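November 10, 2020

Bench notes, toaster comparison. Follows the June entry on slot spacing.

Moved the bread work to the grey surface by the white wall this morning. The old bench had a slope of 3 mm over its length, enough to shift a slice against one side of the slot and spoil the front/back comparison. Levelled with card under two feet, checked again after lunch, no change.

Bread is the Kukcombe seeded, one bag, kept closed between runs. Intan Sopacua cut the first lot by hand and the thickness wandered too much to be any use, so we went back to the slicer. Target is 19 mm. Anything that drags on the way into the slot gets put aside for breadcrumbs and is not logged. Heels discarded. Seeds do come away on insertion and end up on the crumb tray, so tray gets emptied between slices, not at the end of the day as before. Forgot this once, slice 4, burnt smell, result struck out.

Supply voltage logged on the Hondow meter. Nameplate rating on the larger of the comparison units reads 963 W. Timer is the Bahrami one with the loud bleep. The Ement timer is still losing seconds and should go back in the drawer or in the bin.

Single-slice runs today, cream two-slot unit. Second slot left open, nothing in it. Slices that stand well above the rim are the problem case: the top arc gets little direct heat and comes out paler than the middle. With a seeded loaf this is harder to judge by eye, as the flecks darken the look of the crumb before any browning has taken place. Note the crust colour before the slice goes in, or it will be read as toasting afterwards.

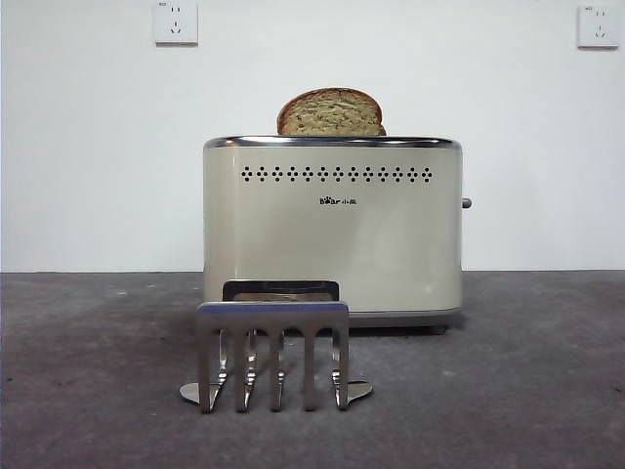
Why run one slice in a two-slot toaster if most people toast two?

Single-slice use is where the two faces differ most. The side towards the open slot loses heat into the gap, the outer side does not, and the colour cards pick this up easily. Two-slice runs go on the next sheet.

Colour cards: the set is faded at the light end and cards 1 and 2 are now hard to tell apart. Reprint before the two-slice runs. Cut one slice of untoasted bread and keep it in the bag as a zero reference, replaced daily.

Cooling interval between runs set at 2000 s. Long, but with anything shorter the second slice browned ahead of the first at the same setting, and the spread swamped whatever the slot position was doing. Means a slow day. Lid down on the bread bag while waiting – the cut faces dry out and a dry slice colours sooner.

Open points
Height above rim to be measured with the steel rule, not estimated.
Try the same slice turned crust down.
Ask Intan whether the slicer guard can be reset without taking the blade off.
More card for the bench feet.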